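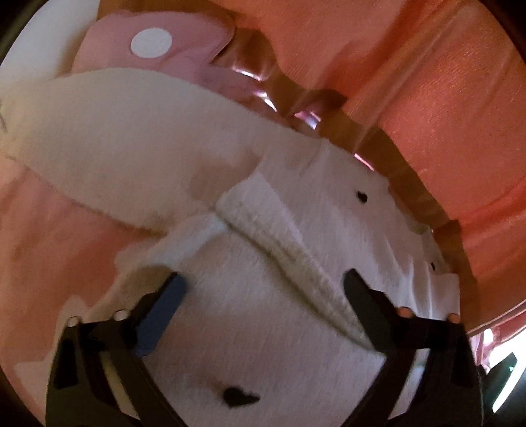

Nilport Open Day: Hand-Held Gripper Recordings

README, first version, September 19, 2022

Summary

This folder holds recordings made during the open day at the Nilport workshop. Visitors were invited to pick up a hand-held gripper and use it to move, fold and spread pieces of cloth on a table. A camera on the gripper recorded each attempt. The recordings are shared so that people who came along can look at their own attempts, and so that others working with cloth can use them.

The day was run by Preneo, who lent the room, and Serora, who built the grippers. Benedicta Frimpong put the folder together and answers questions about it.

What is in the folder

- clips: 100 short recordings, one attempt each
- stills: 1,000 single pictures taken from the clips
- notes.csv: one line per clip, with the task, the table and any remarks written down at the time
- consent.txt: the wording of the form that visitors signed

The clips came from 27 visitors. Most did more than one attempt. Names are not stored, and clips with a face in view were taken out before the folder was made.

The tasks

Visitors chose from a list on the wall. The wording was kept short:

- lay the cloth flat
- fold one side over
- pick up the cloth by an edge
- move the small cloth off the large one
- free choice

"Free choice" was added in the afternoon after several children asked for it. Remarks in notes.csv are thin for these clips.

What to expect from the pictures

The view is close to round, with black corners. Both fingers are usually in sight, reaching in from the bottom. One pad is blue and the other is dark grey, so left and right can be told apart if a still has been turned. In the still at the top of this file, the blue pad is on the left, and pale fabric with a long folded flap lies over coral-orange cloth.

Cloth close to the pads can look flatter than it is. Pale fabric under the window lights sometimes loses its weave in the bright parts. We have not corrected the colours.

Known problems

- 9 clips stop early when the battery ran out. They are marked "short" in notes.csv.
- The clock on the second gripper was an hour slow. Times in notes.csv have been put right, but the file names have not.
- Some clips are filed under "fold" when the visitor was only flattening the cloth. Send us the clip name if you find one.

Use

Free for teaching and research. Please name the Nilport open day if you show the clips in public. The Zhuravel cloth recordings are kept in a separate folder and have their own terms.

A second open day is planned for December. Clips from it will go in a new folder with the same layout.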